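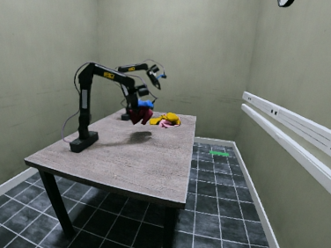

Render of a table with two black robot arms along its left side

1/ OK so a bunch of you asked how the language homestay went and I keep typing the same reply in my DMs, so it's going in a thread. I spent August in Trastora living with a host family and going to class in the mornings. Long thread, get a snack.

2/ Background for new people: I live in Custham, I have a regular desk job, and I had been "learning" the language on my phone for ages. I could order soup. I could say the soup was blue. That was my level going in.

3/ I booked through Plurnar. They match you with a family and a school and you pay them one bill. You fill in a form with your food stuff, pets, smoking, kids or no kids, and whether you mind stairs. I said I don't mind stairs. Please think harder about the stairs question than I did!!

4/ Total for me was $1,246 and that covered the room, breakfast and dinner, and class on weekdays. Flights were on top. Lunch was on top too, and I missed that line when I was reading the page late at night, so my first week lunch budget was basically whatever coins were in my coat.

5/ You get your family's details before you fly. WRITE TO THEM. I sent a short note in my terrible grammar with what time I'd land and a line about my job, and the mom wrote back a whole page. By the time I got there they already knew I was scared of the bus.

6/ About the bus. There's a coach company called Hämmerli that runs from the airport into Trastora and the last one leaves earlier than you'd think. If your flight lands in the evening, ask your family what people do. Mine came and got me, but that was them being sweet. It isn't part of the deal.

7/ First night. I was so tired I understood maybe one word in every sentence. There was a big dinner, and a grandma, and a lot of nodding from me. At some point I agreed to something and everyone cheered and I went to bed with no clue what I'd signed up for. (Church picnic. It was great.)

8/ Gifts! Everyone asks about gifts. I brought maple candy and a dish towel with a map of my state on it. The towel was the hit, it went up on the kitchen wall. Candy was gone before I'd unpacked. Don't bring anything breakable and don't spend a ton. 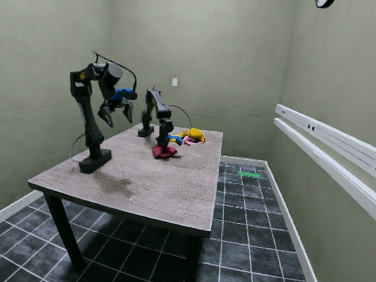
9/ House rules. Ask on day one, even if it feels stiff. Shower times, shoes, laundry, the front door key, whether you can open the fridge. I was too shy to ask about the fridge and lived on breakfast and dinner for 3 days like some kind of monk. The fridge was fine. They'd been wondering why I never ate.

10/ Laundry was once a week, Saturday morning, and it went out on the line for the whole street to enjoy. Pack the underwear you want your neighbors to know about.

11/ School was small. We had 4 people in my group, from all over, and none of us were good, so it felt safe to be bad out loud. Mornings only. The teacher would send us out to buy one weird thing (a button, a stamp, half a cabbage) and we had to come back and explain how it went.

12/ I bought the wrong kind of cabbage and had a fifteen-word argument about it and I have never felt more alive.

13/ Real talk, the second week was rough. The new-place buzz had worn off and my brain hurt by dinner every day. I hid in my room a couple of evenings with shows from home and felt guilty about it. If I did it again I'd just tell the family "my head is full, I'm going to rest." I learned to say that in week three. Learn it sooner.

14/ What pulled me out of it was chores, weirdly. I asked if I could help cook, and grandma put me on beans. You sit there, you snap beans, people talk over your head, and slowly some of it goes in. My kitchen words are now way better than anything the school taught me. I can't talk about the news but I can talk about onions all day.

15/ Phone stuff: I got a local SIM at the kiosk by the station. Wi-Fi in the house worked in the kitchen and on the landing and nowhere near my bed. I ended up liking that. My sister back home did not like that.

16/ Food allergies: I don't have any but a girl in my class can't do nuts, and she had it printed on a card in the local language and gave it to her host mom and the bakery and the cafe next to school. Smart. Plurnar passes on what you put in the form but I'd do the card too.

17/ Can you switch families if it's bad? Yes. One guy in class did. His place was fine but it was around 20 stops out of town and he was getting up in the dark. He emailed Plurnar, they moved him the following week, and he still went back to the first family for Sunday lunch. No hard feelings.

18/ Packing, quick version: slippers (they will care about slippers), a plug adapter, a paper notebook, one nice outfit for the thing you didn't know you were invited to, earplugs if there's a rooster. There was a rooster.

19/ Things I hauled there and never touched: hiking boots, a travel iron, the giant grammar book. The boots took up half my suitcase and I'm still mad at them.

20/ Did I get fluent? Lol no. But I can sit through a dinner now and follow the main story, and crack a small joke if I get a running start. I made grandma laugh on my last night and I don't think it was at my accent. Could've been my accent.

21/ A few of you asked if it's weird to do this as a grown adult with a job and a bad knee. My class had a retired guy and a college kid in it and it was no big deal to anyone. The families are used to all ages. The knee goes back to the stairs question, see post 3.

22/ Stuff I'd do differently: go in a cooler month, read the lunch line, skip the boots, ask about the fridge, and stay a few days after class ends so you can just hang out and talk without homework hanging over you. I flew home the morning after our last lesson and it felt way too fast.

23/ I still text the family. They send me pictures of the beans. I'm putting my packing list and the note I wrote them in the replies (with the grammar fixed, you're welcome). If you've got questions about Trastora or the form, drop them under this and I'll get to them after work.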